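Saturday, November 15, 2025

# Floor tips I brought home from the Bralo open day

I went to the Bralo open day in Stadcombe for the robots and came home with two pages of notes on how to look after a floor. My brother-in-law got me the ticket, and he wanted to see the big arms in the front hall, which throw things and catch them and get a round of applause. I lasted through one round of that. Then I wandered down the corridor to where Ximena Galindo was running the small-space demonstration, and I stayed there so long that I missed lunch (it was wraps, I'm told, and not great ones).

Some of you know I cleaned for a living for 15 years, mostly lobbies and stairwells in Wusanville, so I can't look at a stone-look floor without wanting to get down on my knees and check the edges. Ximena let me! She also let me ask every question I had, and a good half of what she's had to work out for a machine is exactly what I used to drum into new people on their first shift. So I've written it up as tips, with the robot parts left in because I enjoyed them.

## Pick up before you clean up

The job at the demonstration was picking things up off a floor. Small stuff, the kind you'd step over ten times before bending down for it. I asked Ximena when the mopping started and she laughed and said that was a different team and a different year.

But she's right to treat it as its own job. At home most of us do it all mixed together: we sweep up to the toy, move the toy, sweep a bit more, move the toy back. Do one full lap of the room with a basket on your arm first and touch nothing but the things that don't belong on the floor. Then put the basket outside the door. Don't sort it. If you start sorting you'll be reading old birthday cards in the hallway forty minutes later and the floor will be just the same as it was. 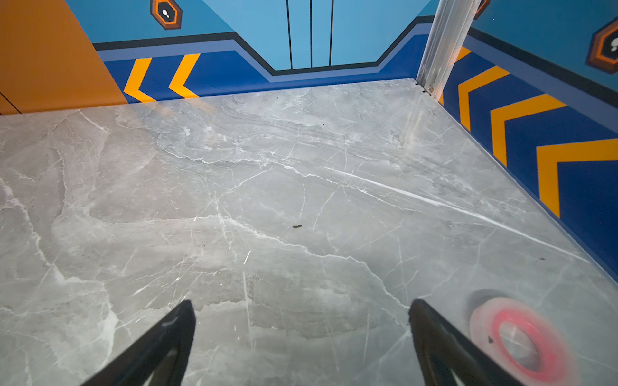
Round things are my special enemy. Rolls of tape, jar lids, bottle tops, those rubber rings off canning jars. They go for the wall, every time, and they go under things. My rule is that anything round gets picked up first, before you walk around and give it a nudge. Tiburcio Rosales, who was helping with the demonstration, told me they'd learned the same lesson the hard way back in July. He said a flat hand and a slow approach from above is the way, and don't chase it. I've tried that at home with a lid on the kitchen floor and I have to say it beats what I was doing, which was a sort of lunge.

## Busy floors hide crumbs

I love a veined marble look. I had it in my old bathroom and I'd have it again tomorrow. But you need to know what you're getting, and a pattern like that will swallow a crumb whole. You look straight at it and your eye says "oh, that's just part of the stone."

What works:

- Turn the overhead light off and put a flashlight flat on the floor, pointing away from you. Anything that sticks up throws a shadow. Pattern doesn't.
- Look from low down, and look from two sides. A bit of grit you can't see from the door is plain as day from the window.
- Run your bare palm over the spot if you're not sure. Slowly, please, if there's been broken glass in the last month.
- Do it in daylight once a week even if you clean at night. Different light, different dirt.

I told Ximena about the flashlight and she wrote it down, which made my whole day. She said the veins give her software trouble as well, and that a plain gray floor would have been an easier life for everyone.

Polish makes it harder again. A shiny floor shows you the walls and the lights and you're trying to look past all that. If you have strong colors in the room, like bright orange or a good strong blue, they'll turn up in the shine too. Move your head, that's all I can tell you. The reflection moves and the dirt stays where it is.

## Corners, trims and that strip along the bottom

Now we get to my favorite part and I'll try to keep it short. (I won't.)

Any metal trim with grooves in it is a dust shelf. It looks so neat when it goes in! Then you have a set of little channels running the length of it and each one collects its own line of gray fluff. A cloth goes right over the top and makes you think you've done something. You need bristles. I use an old soft toothbrush, dry, and I go from top to bottom in one direction so the fluff falls instead of getting packed in. Then a vacuum nozzle at the foot, then a barely damp cloth. Dry, suck, damp - always in that order, or you're making paste. 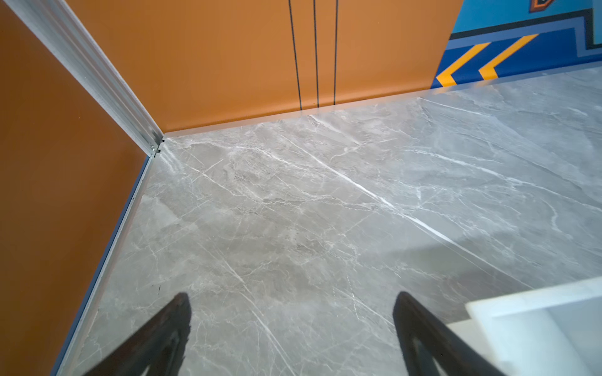
Watch the screws at the bottom too. If there are fasteners down near the floor, grit gathers around the heads and a wet mop pushes it in tighter. A wooden toothpick will get around a screw head without scratching anything. I buy the box of 500 and keep a handful in my apron pocket, and yes, I have put one through my thumb.

Where a floor meets a thin metal edge, don't run the mop along it. Stop the mop a hand's width short and finish that last bit with a cloth wrapped around two fingers. Mops leave a tide line on edges and you won't see it until the sun comes in.

I asked Tiburcio whether the corner was the hard part for the robot as well and he made a face. Getting in close to two walls at once is slow work. He said people watching always think it's stuck, and half the time it's only being careful. I thought of Montserrat Quezada, who trained me on my first building and who I also thought was stuck, the first time I watched her do a corner. She was still in there when I'd done the whole landing. Then she went and looked at my landing.

## Two fingers are plenty

The hands on show in that room were just two black fingers that open and close. I'd expected something with knuckles. But I stood there and thought about how I pick up a pin, or a bead, or a bit of eggshell, and it's thumb and one finger, every time.

So if your hands are stiff in the mornings like mine, get yourself some long tweezers or a cheap grabber with narrow tips, and stop feeling bad about it. Some tips:

1. Open it wider than you think you need to before you go down. Most misses come from going in too narrow and knocking the thing away.
2. Come down straight over it.
3. Stop. Count one beat.
4. Close gently and lift a tiny bit before you swing it over to the bin.

That little lift in step four is straight from Ximena. You find out if you've got it while it's still a half inch off the floor and not when it's over your good rug.

Chih-ming Yeh, who had come along with the school group, tried it with my own kitchen grabber, which I'd brought in my bag because I wanted to ask about it. (The jaws had gone slack. It was a spring, he fixed it in a minute with a paper clip.) If yours has gone slack, look there first before you throw it out. A wrap of rubber band on each tip helps with slippery things as well, and you can change it when it gets grubby.

## Small rooms need a plan

Hall closets, powder rooms, the inside of a shower, the space behind a water heater. There's nowhere to stand that isn't the place you need to clean. My advice is to pick your exit first and work toward it. Start at the far corner, do the back edge left to right, then the two sides, then the middle, and back out as you go.

Take one thing in with you at a time. People bring the bucket, the spray, the cloth and the brush into a space the size of a phone booth and then spend the whole time moving the bucket.
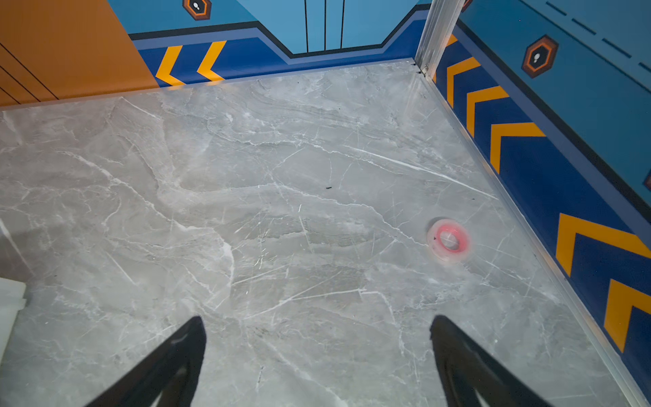
*6 min read*

Something else I liked, and it's so simple. Before each go they'd look over the whole floor once from above and only then start reaching. Elvia Manríquez, my neighbor, does the same when she comes over to help me after a party, she stands in the doorway with her arms folded for a good while. I used to think she was judging the place. Well, she might be, but she's also faster than me.

Give yourself that look. Far corners, along both walls, then the middle. Decide what you're getting first. I've been doing it since I got back and it has cut down on the walking back and forth, which my knees appreciate.

## Odds and ends from my notebook

- Tape on a floor: warm it with a hair dryer on low, peel it back on itself, never straight up.
- Gray water marks on polished stone: plain water and a dry cloth right after. Keep vinegar off real marble. It etches, and there's no wiping that back out.
- Not sure if it's real stone? Find out before you put anything stronger than dish soap on it. Look at a cut edge under a doorway strip if you can get at one.
- Microfiber cloths go in the wash by themselves, no softener. I get 40 washes out of a decent one.
- Painted walls low down near the floor scuff from mop heads. Clean white eraser, light pressure, try a hidden spot first.
- Keep 3 cloths for one room: edges, middle, last dry wipe. Different colors so you don't mix them up.

I asked when one of these would be ready to come and do my stairs and Ximena wouldn't give me a year. Next time I'd like to see the mopping people. There's a cafe next door called Villaseñor if you go and you miss the wraps, the bean soup is good and they'll refill your coffee.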